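Does showing beat steering? Teaching a gripper by hand and by remote control 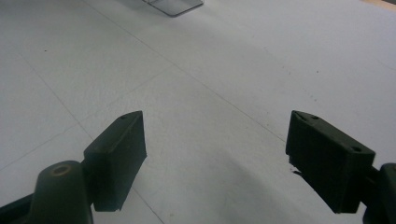 Department of Mechanical and Control Engineering, Lerness College – Second-year group project report

Group: Lok-yiu Shek, Enda Lynch, Tzu-hsuan Cheng
Supervisor: Priit Jõgi
Submitted Tue 3 July

1. What we were asked to do

The project sheet said we should "demonstrate the advantages of hand-held demonstration over teleoperation for a simple table-top task". We would like to point out that this wording assumes the answer. Our supervisor agreed, after some discussion, that we could treat it as a question, and the report is written on that footing.

The claim we were meant to support goes like this. If you want a robot to learn to pick something up, you can steer the robot from a distance with a controller while it records itself, or you can hold a copy of its gripper in your own hand, with a camera on it, and do the task directly. The second way is said to be quicker, more natural and good enough for training. We found it quicker. The other two parts we are less sure of.

2. The hand-held gripper

The gripper has two blunt, block-shaped fingers in a very dark green, close to black, each carried on a rounded mount. The camera looks out over them, so in every recording the fingers come in from either side at the bottom of the view and what you are reaching for comes in from further up. The view at the head of this report shows the approach at a stage where the fingers are apart with only the white surface between them, and the clear plastic piece is just coming into view at the top.

We did not design it. The drawings came from an earlier group, who called it the Urnelgate after the room they worked in, and the name has stuck. Essam Ouazzani in the workshop made us a new pair of fingers in the spring. He warned us that the inside faces would matter more than we thought, and he was right about this, although it took us until the third week to admit it.

Closing is done with a trigger under the handle. There is no motor. We thought at first that this was a weakness, as the robot's own gripper closes at a set speed and a human hand does not. Having used both, we now think it is a weakness and also the main reason people like the tool.

3. The remote control set-up

For the comparison we used the department's small arm on the bench in the Tindham lab, driven with a two-stick controller. The operator stands to one side and watches the arm directly. A screen with the gripper camera's view is available, but two of us ignored it nearly all the time and looked at the arm instead. This matters later on.

The arm has the same fingers fitted. We did check this, because a previous report (the Huttunen report, which everyone in the department gets handed in their first week) compared two methods using two different grippers and then drew conclusions about the methods.

4. The task

Move to a piece of clear plastic lying on a white surface, close on it, lift it, and put it down inside a marked area. The plastic was chosen by Lok-yiu, who wanted something difficult to see. The rest of us wanted a wooden block. In hindsight a wooden block would have given us cleaner results and a much duller report.

A clear object on a white surface is hard work for a camera. Often the easiest thing to make out is the thin dark line of its edge, and the grey tint where you look through it. The surface is not perfectly blank either. It has faint grey seams running across it at a slant, and a few small specks. When we first trained on the recordings, we could not rule out that the model was steering by the seams. We still can't, fully. If it was, then it had learned our table and very little about plastic.

There is also the shadow. The gripper and whoever is holding it throw a soft grey shadow on the surface, and in the hand-held recordings that shadow includes a person. When the arm does the task later on, the shadow is a different shape. No paper we read on the course list discussed this. Perhaps it makes no difference, but we would like to have seen somebody check.

5. What we recorded

Each session was done with one method only, and we swapped operators between sessions. After throwing out the recordings where the trigger sensor dropped out, we had 2,657 usable demonstrations across both methods. Most of these are hand-held. That is partly because hand-held is faster and partly because the arm was booked by other people for much of the term, and we do not think those two reasons should be mixed up. Anyone who quotes our total as proof that hand-held is more productive has not read this paragraph.

The recordings were cut by hand. Enda did nearly all of it and has asked us to say so.

6. What we found

Speed. Hand-held demonstrations were clearly shorter. A person holding the gripper goes straight to the plastic, closes and lifts. A person with the sticks moves, stops, looks, moves again. New operators were usable with the hand-held tool within minutes, whereas on the sticks Tzu-hsuan needed most of a week before her recordings stopped looking like an apology.

Naturalness. We are not convinced. People using the hand-held tool did things the arm cannot do. They rolled the wrist at the last moment, or pressed down and dragged the plastic a little to get a finger under it. It feels natural because you are using your own arm, and the robot does not have your arm. We had to remove a number of recordings in which the motion was outside what our arm could follow, and we suspect that some bad ones are still in.

Quality. We trained one model on each set, then trained the hand-held one again on a cut-down set matched in size to the remote control one. Each model was given 20 attempts on the arm. The model from the full hand-held set did best. The matched one did 2 attempts worse than the remote control model, and we do not believe a gap of that size means anything with so few attempts. Our supervisor would have liked us to write that the methods were "comparable". We would prefer to say that we did not test enough to tell them apart.

Looking in the wrong place. The most useful thing we found was by accident. With the hand-held tool you tend to watch the object from over the top of your own hand. With the sticks you watch the arm from the side. In neither case are you looking through the camera that the model will have to rely on. Several demonstrations that looked perfect to the operator had the plastic almost out of view for the whole approach, with only a corner of it showing. We made ourselves do 2 sessions using the screen alone. They were slow and unpleasant, and the recordings were the best we had.

7. Problems

The finger faces. The inside surfaces have fine vertical lines in them, and the clear plastic slid against these more than we expected. We tried tape, which helped until it lifted. Essam has offered to make a padded pair by August, too late for us.

Tracking. The hand-held tool works out its own position from the camera picture. Over a large white surface there is not much to hold on to, and the recorded path sometimes jumped. We threw out the worst and smoothed the rest, and smoothing is a polite word for guessing.

Operators. All the demonstrations were given by the three of us. We knew what the project sheet wanted to hear, and we cannot say this had no effect.

8. What we would tell the next group

Use a patterned surface, or at least move the one you have between sessions. Book the arm in the first week. Record fewer demonstrations and watch more of them back, at full length, through the gripper's own camera. Keep the clear plastic if you want an argument with your supervisor – otherwise take the wooden block.

And please run more attempts than we did before believing either side. We have left the raw recordings and Enda's cutting notes on the Tindham lab machine, in the folder marked Urnelgate 2. The trigger sensor on the hand-held tool still drops out when the cable is bent towards the handle.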